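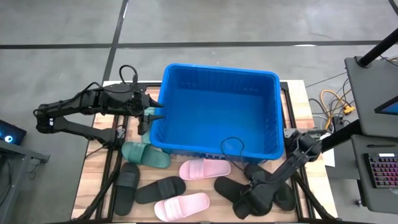

July, half past ten in the evening. I have spent the whole day with the old turntable and my back is complaining. It came from the widow of a man in Sarnen, together with the amplifier and two boxes of records, and she wanted only 50 francs for everything, because she was glad to see it leave the cellar. The belt was gone, I mean really gone, it had become a kind of black tar on the pulley. I cleaned it with alcohol and cotton sticks and it took me until lunch. The records are still in their boxes, leaning on the bookcase, and I must find something better before they bend.

In the afternoon Bình Ung came with the new belt. He had ordered two sizes, as I was not sure of my measuring, and the smaller one was correct. We put it on and the platter turned, but too fast. On the little strobe disc the lines were walking to the left all the time. There is a small screw under the platter for the speed, and one must turn it very slowly with a thin screwdriver, wait, look, and turn again. Bình has more patience than me. I made the tea.

Then the amplifier. It is a Vosbridge, heavy like a stone, with a front of brushed metal and a volume knob that I could turn the whole evening only for the feeling. The left channel was silent in the beginning. I was already thinking about capacitors and about money, but it was only the balance switch, dirty inside. Some contact spray, moving it back and forth many times, and the left side came back, first with a crackle and then clean.

The first record we played was one of his, not one of mine: a singer from the sixties whom his mother liked. There was much dust in the groove and I could hear every bit of it. Still the voice was standing in the room, a little in front of the speakers, and we both stopped talking. My small modern speaker in the kitchen never does this. I do not know if it is the amplifier or if it is only that I was sitting down and listening for once.

Ye-ji Cha telephoned at six. She says that I must change the needle before I play anything I love, and that an old needle can damage a record already the first evening. She is right, of course, she had a repair shop for many years. She knows a place which still sells the correct one. I also asked her about the speakers, and she told me to leave them alone until I have lived with them for some weeks. She has seen people spend 3,000 on speakers when the problem was the carpet.

I have moved the left speaker away from the corner and the bass is less thick now. The right one cannot move, there is the radiator.

Tomorrow: write to the shop for the needle, buy felt for under the feet, ask Châu Lại if he still has his record brush. The lid has a crack at the hinge and I have no idea yet how to glue it. I switched everything off at ten, and the amplifier was still warm when I put my hand on it just now.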